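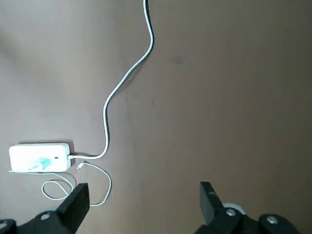 Kabelsalat

Den Greifer von Grernel mochte ich vom ersten Tag an nicht. Er war schwarz und klobig, hatte zwei Finger wie Legosteine, und beim Schließen machte er ein Geräusch, als würde jemand ganz langsam einen Reißverschluss zuziehen. Der andere, der von Stępień, war ein schmales Ding mit weichen Kuppen, leise, elegant, ein bisschen eingebildet. Natürlich war ich für Stępień. Marcelino war für Grernel, und damit war die Stimmung in der Werkstatt bei Skolbridge für diesen Winter geklärt.

»Du urteilst nach dem Aussehen«, sagte er.

»Du urteilst nach dem Preis«, sagte ich.

Der Grernel kostete 700 Euro weniger, das hatte er mir sogar auf einen Zettel geschrieben und an den Monitor geklebt (mit zwei Ausrufezeichen!).

Die Aufgabe hatte sich Zhenhua ausgedacht, und ich schwöre, sie hat dabei gegrinst. Würfel könne ja jeder, meinte sie. Dann zog sie ihr Netzteil aus der Tasche, diesen weißen Klotz mit dem langen Kabel, warf ein dünneres gleich hinterher und ließ alles so auf der braunen Platte liegen, wie es gefallen war. Schlaufen über Schlaufen. »Greift das Netzteil«, sagte sie, »und lasst die Schnur in Ruhe.« Dann ging sie Kaffee holen.

Stępień durfte zuerst. Ich saß am Controller, den wir von Brorbridge geliehen hatten und der für meinen Geschmack viel zu viele Knöpfe hat, und fuhr den Arm hinunter, so sanft, wie ich nur konnte. Auf dem Bild der Handgelenkkamera sah das großartig aus. Die Finger schlossen sich, ich hob an, und das Netzteil kam mit, ungefähr eine Handbreit. Dann rutschte es durch die weichen Kuppen wie ein Stück Seife und knallte auf den Tisch.

Marcelino sagte nichts. Er ist sehr gut darin, nichts zu sagen.

Sieben Versuche hatten wir ausgemacht. Bei dreien blieb das Netzteil oben, bei den anderen vier nicht, und einmal davon zog ich das dünne Kabel so stramm, dass der Stecker über die Platte hüpfte und mir vor die Füße fiel. Ich behauptete, die Kamera hänge zu tief. Marcelino notierte: »Kamera angeblich zu tief.«

Nach dem Umbau saß er am Controller, und ich stand mit verschränkten Armen daneben und wünschte ihm, ich gebe es zu, nur Schlechtes. Er ließ sich unverschämt viel Zeit. Er fuhr die Finger weit auseinander, ging tiefer, hielt an, drehte das Handgelenk ein winziges Stück, hielt wieder an. Im Bild lag der linke Finger schon über den Schlaufen.

»Du hängst im Kabel«, sagte ich.

»Ich bin drüber.«

»Du bist drin!«

»Willst du fahren?«

Ich wollte nicht. Er ging noch einmal hoch, rückte nach links und kam von schräg oben wieder herunter. Der Reißverschluss ging zu. Dann stieg das Netzteil in die Luft, ganz gerade, und die dünne Schnur blieb liegen, wo sie lag.

In diesem Moment kam Zhenhua mit den Bechern zurück, sah erst den Arm an und dann mich.

»Und?«, fragte sie.

»Das war der erste Versuch«, sagte ich. »Er hat noch sechs.«

Marcelino nahm seinen Kaffee, stellte ihn neben den Controller und fuhr den Arm wieder nach unten.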